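Tallham Color Words

A free set of everyday color names, with the exact colors people were looking at when they typed them.

Version 2, released November 17, 2022

What's in it

Color names are one of those things everybody uses all day long and hardly ever checks with anyone else. I say teal, you say dark turquoise, the person at the paint counter says something with "lagoon" in it, and somehow we all go home with the right can. Tallham Color Words is a set of plain text tables that lets you look at where people agree and where they drift apart. It has 1000 flat color patches, the names that 80 adults in Praltura gave them, and a cleaned list of 199 distinct names that you can use straight away in a chart legend, a yarn catalog, a drawing program or a class on language.

I started it because I wanted a better name lookup for a quilting planner. The quilting planner is still not finished (the borders, oh, the borders) but the color table took on a life of its own, and I've had more fun with it than with any side project in years.

Files

patches.csv – one line per patch, with the patch number, the hex code, and the lightness, chroma and hue angle worked out from it.
names_raw.csv – one line per person per patch, exactly as typed, with spelling mistakes and stray spaces left in.
names_clean.csv – the same lines after cleaning.
lexicon.csv – the list of cleaned names, each with a center color and a spread.
repeats.csv – answers for the 23 patches that were shown a second time.
people.csv – a code for each person, age band, first language, and a yes/no for work or serious hobby involving color.
changes.txt – what moved between version 1 and version 2.

All files are UTF-8 with commas between fields and a header line. If your spreadsheet program turns patch numbers into dates, import that column as text. Mine did it twice before I caught on.

How the patches were picked

The patches come from the Lecomte grid, a spacing I put together by walking out from gray in even steps of chroma and then thinning the result where steps were too small to see on an ordinary monitor. Everything outside the sRGB range was dropped. That means the very strongest cyans and greens you might meet in real life are missing, and so are fluorescent and metallic colors, which a screen can't do justice to anyway.

Pale colors are a little crowded compared with dark ones. I tried evening them out and the pale end started to feel like a guessing game, so I put them back.

How the names were collected

Each person sat at the same calibrated monitor in a room with gray curtains. One patch came up at a time on a mid-gray background, with an empty box beneath it and the line "What would you call this color?" There was no list to choose from, no time limit and no way to go back. Sessions were short, and people came back for as many as they needed. Everyone had passed a standard color vision check beforehand, and everyone signed a consent form that allows the answers to be shared.

Most of the collecting was done in October, which I mention only because I'm fairly sure it explains how often "pumpkin" shows up. I would love to see the same thing repeated in spring!

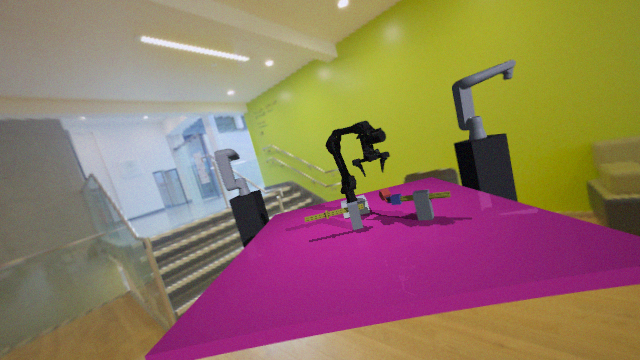
Names shift with the company a color keeps, and that's the biggest thing this set leaves out. A patch on gray is about as lonely as a color can get. Put it next to something loud and people start reaching for different words, or adding "bright" and "hot" in front of the ones they already had. Take a magenta tabletop under a lime-green wall: each color eggs the other on, and the slightly darker magenta along the table's front edge raises a question I find delightful, namely whether it deserves its own name or is simply the same magenta in a darker mood. On a gray background, two patches that close together often got two different names from the same person. On a piece of furniture, I suspect most of us would happily use one. So please treat the lexicon as a guide to flat, isolated color, and be careful about stretching it to objects, rooms or photographs.

Cleaning

Cleaning is done by a small script called Gilier, included in the tools folder. It works in passes, and you can switch any of them off:

Pass 1 trims spaces and lowers all capitals.
Pass 2 fixes spelling from a hand-made list. "Fuschia" and "fushia" become "fuchsia", "mavue" becomes "mauve", and so on down a very long page.
Pass 3 joins spelling variants such as "gray" and "grey", or "blue green" and "blue-green".
Pass 4 drops answers that aren't names at all. These include "no idea", "ugh", "same as before" and one full recipe for split pea soup, which remains in the raw file for anyone who is hungry.
Pass 5 drops any name used by only one person.

Pass 5 is the one to think twice about. It throws out typos that slipped through, and it also throws out some lovely words. "Wet slate roof" is gone from the cleaned list. So is "inside of a shell". If you're interested in how people describe color when the short words run out, skip names_clean.csv altogether and go straight to the raw answers. They're wonderful reading.

What I did not do is merge words by meaning. Purple and violet stay separate, and so do pink, rose, fuchsia and magenta. Their centers sit in different places, sometimes only just, and I didn't want to decide that for you.

Reading the lexicon

The center of a name is the median of every patch that received it, worked out separately for lightness and for the two color axes. The spread is the distance that takes in half of those patches. Small spread means people use the word tightly. Large spread means it's a big baggy sweater of a word, and there's nothing wrong with that: "green" has one of the largest spreads in the file and is also one of the most useful names in it.

A few things that jumped out at me:

Brown and orange overlap far more than I expected, especially in the middle lightness range, where honey, caramel, tan, amber and toffee all jostle for space. Food wins this whole region.

Magenta is a word people either use a lot or never use. Those who never use it say hot pink on the light side and purple on the dark side, and the switch happens at a surprisingly steady spot.

Lime is tight. Olive is tight. Sage is all over the place.

Nearly everyone has a private favorite, a word they use constantly and others hardly touch. One person gave "putty" to an astonishing range of patches, and the repeat answers show the same person sticking with it – full marks for commitment. 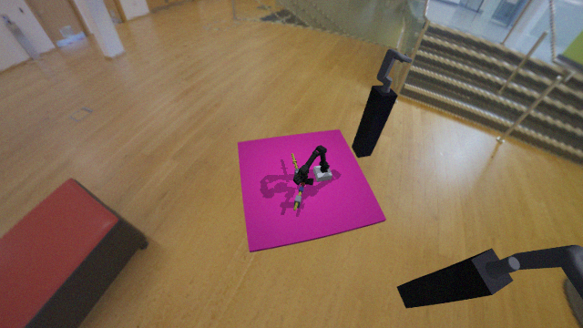
Magenta against honey-colored floorboards.

Good uses

Looking up a friendly name for a color a user has picked. Sorting a fabric, yarn, bead or paint stash. Teaching a first lesson on median and spread with numbers that students can see. Writing color descriptions for people who can't see the color or who see it differently. Checking whether two labels in your chart are going to be confused when someone reads them over the phone.

Uses to avoid

Please don't use it to test anybody's color vision. It was built from people who had already passed a check, and a surprising name tells you nothing about a person's eyes. It's also a poor match for print, since ink on paper lands somewhere else entirely, and for any language besides English. A direct translation of the list would give you translated words attached to English habits. Collect fresh answers if you can. The patch viewer is in the tools folder and has a setting for the question text.

Known problems

People from one town share shops, schools and local sayings, and it shows.
Adults only. Kids would do this better, I'm convinced.
The age bands are wide, to keep people from being picked out.
The order of patches was shuffled for each person, but the shuffle did not prevent two similar patches from turning up one after the other. When that happened, people tended to add "lighter" or "darker". Gilier keeps those answers and strips the extra word, with a flag in the last column.
In version 1 the hue angle was off for very pale patches. Fixed here, and anything you built on the old angles should be run again.

License and credit

The tables are free to use, share and change for any purpose, as long as you credit Tallham Color Words and say what you changed. The scripts are under the same terms.

Sending corrections

Spelling fixes for pass 2 are always welcome, and so are arguments about teal. Please include the patch number and the name as it appears in the raw file. If you collect answers in another place or another language, do write and tell me, even if it's only a handful. I'll link to it from the next version, and I'll almost certainly stay up too late reading it.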